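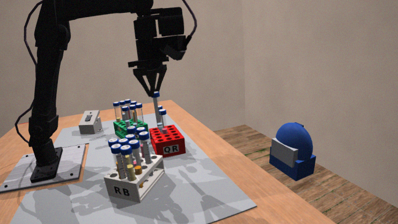

Blue cap, red rack, still in the gripper. A render, but I could watch these all day!

Threads > Robots > Can It Do Chores Yet

So folks keep asking me when a machine will put the dishes away, and I always end up talking about tube racks (sorry, it's my thing).

A tube goes in a round hole. My silverware drawer has no such manners, and neither does the shelf of lids at our place on Ivwood.

I'd trust an arm with 30 tubes at the shop before I'd trust it with 8 wet mugs at home. Ask me again in April, I'm softening.

Filed under: Shop Floor & Sink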